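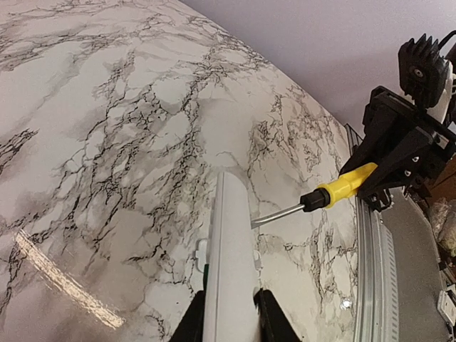

Trygve Isaksson is of the opinion that a poker evening held in a restaurant requires no permit of any kind, provided that the house keeps nothing from the entry fees. I manage the restaurant in question, Ki, in Parkenis, and I would like to confirm whether his view is correct before anything is announced to our guests.

The arrangement under consideration is as follows. Players would pay an entry fee at the door, receive tournament chips with no cash value, and play until one player holds all of the chips. The full amount collected would be paid out to the players who finish highest. The restaurant would not take a share, would not supply a dealer, and would not charge for seats. It would, however, sell food and drink in the usual way, and we do expect that the evenings would bring in business during a slow part of the week.

I have read the county's Social Gaming Rules, and I find them difficult to apply to our situation. The definition of a "social game" refers to a game in which no person receives any benefit other than as a player. A later section allows a licensed food establishment to host what it calls an "occasional tournament" after giving notice through the Pamance portal. It is not clear to me whether the first provision already covers us, in which case the notice would be unnecessary, or whether the sale of food and drink is itself a benefit to the house.

I would also be grateful for guidance on the following matters:

May the entry fee be collected in advance through an online service? We have been approached by Bovia, which offers a registration page and deducts a processing charge from each payment.

May an employee of the restaurant play when not on shift?

Does our liquor license need to be amended, or does it remain as it is?

We hope to hold the first evening in December. I have telephoned the county gaming desk and was told to submit a written inquiry, to which I have not yet received a response.

Posted by Lucinda Kapoor
Filed under: Licensing and permits, Card games, Food establishments

Meron Gebretsadik

The view reported in your message is a common one, and it is mistaken as the Parkenis rules now stand. It may rest on an earlier version of the rules, under which the only test was whether the house took a percentage of the pot. That test has been replaced.

There are two separate provisions, and it is helpful to keep them apart.

The social game exemption is intended for private homes and similar settings. It applies only where the game is not advertised and is not open to the public, and where the host receives no benefit other than as a player. The notes published alongside the rules state that ordinary sales of food and drink during a game are to be treated as a benefit to the host. A restaurant that is open for business during the game cannot therefore rely on this exemption, even if every dollar of the entry fees is returned to the players.

The occasional tournament provision is the one that applies to you. It was written for licensed food establishments and expressly permits normal sales of food and drink. The conditions are these:

The entry fee may not exceed $29 per player, and no player may buy in a second time.

The establishment may hold no more than 13 tournaments in a calendar year. A tournament that is called off after notice has been given still counts unless the notice is withdrawn before the start time.

All entry fees must be returned as prizes on the same evening. No prize may be carried over to a later tournament.

No person under the legal drinking age may play, or sit at a table where play is going on.

Notice must be filed through Pamance at least five business days before the tournament.

Please note that this is a notice and not an application. The county does not issue an approval, and you should not wait for one. Once the notice has been accepted by the portal, you will receive a receipt with a reference number. The receipt must be posted where players can read it while the tournament is in progress. An inspector who visits will ask for it first.

With regard to online payment, the rules do not prohibit collecting the fee in advance. The difficulty lies in the processing charge. If Bovia deducts its charge from the entry fee, then the full amount of the fees has not been returned as prizes, and you would be in breach of the third condition through no intention of your own. The charge must be paid by the restaurant out of its own funds, or the service must be set up so that the full fee reaches you. I would advise you to obtain the terms in writing before you agree to anything. You should also settle in advance how a player who cannot attend will be refunded, and state this on the registration page.

As to employees, an employee who is not on shift may play. An employee who is on shift may not play, deal, or hold chips for another person. Managers and owners of the establishment may not play at all, whether or not they are working. This would appear to include you.

Your liquor license is a separate matter, and I would prefer not to give a firm answer without knowing its class. Most classes used by restaurants are not affected. Some older licenses carry a condition that forbids games of chance on the premises, and such a condition is not set aside by a Pamance notice. You will find any conditions listed on the reverse of the license or on an attached sheet.

Nga Tăng

We filed for our café last year and had no trouble. The form is short. I would only say, do it well ahead of time, the portal logs you out if you leave it open and it does not save your work.

Also I do not believe they check the entry fee very closely. We charged a little extra to cover snacks and it was fine.

Meron Gebretsadik, in reply to Nga Tăng

I must respectfully advise other readers not to follow the second part of this message. An additional sum that a player is required to pay in order to take part is treated as part of the entry fee, whatever name is given to it. If it pays for snacks, it has not been returned as prizes. Food may be sold separately, provided that a player is free to decline it.

Nga Tăng, in reply to Meron Gebretsadik

I see. We will list the snacks on the menu next time. Thank you. 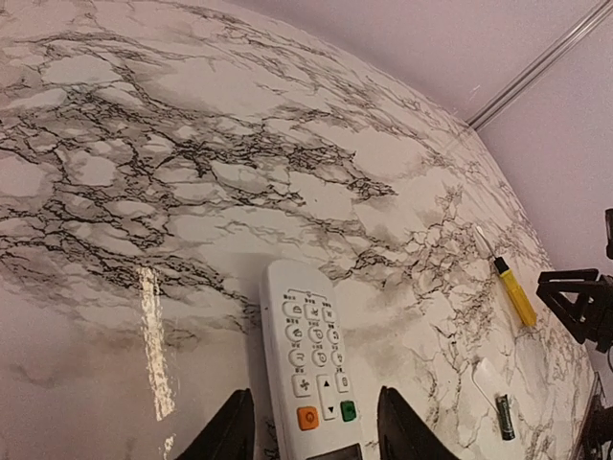 Tabletop with a marble-patterned surface.

Tonantzin Villaseñor

The first answer is sound, and I would add several practical points from the filing process itself, as the portal's instructions are not complete.

When you open a notice in Pamance, you will be asked to choose between "Food establishment" and "Private premises." The choice cannot be changed after the notice has been submitted. If the wrong category is chosen, the notice must be withdrawn and filed again, and the notice period begins again from the date of the second filing. For a business that has already advertised its evening, this can be a serious inconvenience.

The portal asks for a "responsible person." This should be someone who will be present for the whole of the tournament. It need not be the license holder. If the person named is absent on the evening, the tournament is treated as held without notice. You may name a second person, and I recommend that you do so.

You will also be asked for a prize schedule. Many establishments enter dollar amounts here, which then prove to be wrong because the number of players was not known. The form accepts percentages, and these should be used instead. The percentages must add up to 100, and the portal will reject the notice without a clear explanation if they do not.

Records must be kept after the tournament. The rules require a list of players, the amount received from each, and the amount paid to each prizewinner, with a signature from every prizewinner. A plain sheet of paper is acceptable. The list need not be sent to the county but must be produced if requested. I have seen it suggested elsewhere on this site that a photograph of the sheet is sufficient. The rules refer to the original, and I would keep it.

On advertising, you may announce the tournament on your own premises and on your own website. The announcement must state the entry fee and the minimum age. It may not state or suggest a guaranteed prize, because the prizes depend entirely upon the number of entries. The word "casino" may not be used in any form, including in a phrase such as "casino night."

I would differ from the first answer on one small point. It was said that a tournament called off after notice still counts unless the notice is withdrawn before the start time. That is the wording of the rules, but the portal closes withdrawals at noon on the day of the tournament. If you have to call off an evening after noon, you should write to the gaming desk at once and keep a copy of the message.

Lucinda Kapoor, in reply to Tonantzin Villaseñor

I am obliged to all who have replied. I have located our liquor license, and the attached sheet contains no condition concerning games. I have asked Bovia to confirm in writing whether its charge can be billed to the restaurant separately. We will enter the prizes as percentages and name two responsible persons.

One matter remains open. The portal requests a floor plan showing where the tables will stand, and I do not know whether a hand-drawn plan will be accepted.

Tonantzin Villaseñor, in reply to Lucinda Kapoor

A hand-drawn plan is accepted if the exits are marked and the plan is legible when scanned.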